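Accueil Numéros Nouvelles Auteurs Contact

La pelle et le gravier

Par Candela Palacios
14/12/2018
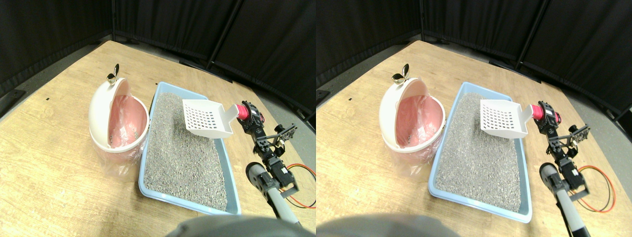
Maud avait écrit sa méthode en mai, dans le train de Bamport, et depuis elle n'avait pas changé une ligne. La méthode disait : on ne montre pas au bras comment réussir, on lui montre aussi comment on hésite. Chuang, le directeur du laboratoire, trouvait cette phrase trop littéraire pour un article. Il l'avait soulignée au crayon et il avait écrit dans la marge le mot « mesurable », avec un point d'interrogation. Elle regardait maintenant la pelle blanche à fentes, tenue par le bout rouge rosé de la pince au-dessus du gravier gris, et elle se demandait comment on mesure une hésitation.

Le bras s'appelait Skello. Le nom venait d'un étudiant parti depuis longtemps, et personne ne savait plus ce qu'il voulait dire. Maud n'aimait pas parler aux machines, mais elle disait quand même « allons, Skello » avant chaque essai, à voix basse, comme on le dit à un cheval.

Il y avait deux groupes d'essais. Dans le premier, le bras avait appris avec des gestes propres, choisis parmi les meilleurs. Dans le second, on avait gardé tout : les arrêts, les retours en arrière, les moments où la main de Maud, sur la commande, avait eu un doute. Au total cela faisait 859 démonstrations, et 321 d'entre elles contenaient une faute. Chuang aurait voulu les jeter. Elle avait demandé qu'on les garde, et pendant une semaine ils ne s'étaient presque pas parlé.

– Tu commences ? demanda-t-il derrière elle.

Elle ne l'avait pas entendu entrer. Il tenait son manteau sur le bras et il sentait le froid du parking.

– Je relisais le protocole.

– Tu le connais par cœur.

C'était vrai. Elle appuya sur la touche.

Avec le premier modèle, Skello allait vite. Il descendait, il poussait, il remontait, et le mouvement était si net qu'on avait envie de l'applaudir. Mais quand la pelle rencontrait un endroit où le gravier était plus haut, le bras continuait comme si rien n'était là. Des grains sautaient sur le bois. Maud notait un échec et ramassait les grains avec le côté de la main. Le soir, elle en trouvait encore dans ses poches.

Elle chargea ensuite le second modèle. Cette fois la pelle descendit, toucha, et s'arrêta. Chuang regarda sa montre. L'arrêt dura peu, mais dans une salle silencieuse cela semblait long. Puis la pelle remonta d'un rien, changea un peu son angle et repartit par le côté.

– Il a corrigé, dit Chuang.

– Il a fait ce que je fais.

– Toi, tu t'arrêtes comme ça ?

Elle pensa à la lettre de Troltuna, qui était dans son sac depuis le début du mois. On lui proposait là-bas un poste, une équipe, un appartement avec vue sur le port. Il fallait répondre. Chaque matin elle sortait l'enveloppe, et chaque matin elle la remettait à la même place.

– Oui, dit-elle. Je m'arrête comme ça.

Ils restèrent jusqu'à la nuit. Sur les essais avec le gravier inégal, le second modèle réussissait dans nearly 70 % of cases : c'est ainsi que Chuang dictait déjà la phrase, en anglais, pour le résumé de l'article. Le premier modèle n'arrivait pas à la moitié. Il demanda qu'on refasse toute la série le lendemain, avec un autre ordre, pour être sûr. Elle était d'accord. Un résultat qu'on désire depuis le printemps, il faut s'en méfier un peu plus que des autres.

– Et la phrase sur l'hésitation ? demanda-t-elle.

Il chercha ses clés dans son manteau, longtemps.

– Laisse-la dans l'introduction. On verra ce que disent les relecteurs.

Quand il fut parti, elle égalisa le gravier pour la série du lendemain et elle coupa le courant. Puis elle s'assit, prit l'enveloppe dans son sac et la posa devant elle, à côté du clavier.

Dernière mise à jour : décembre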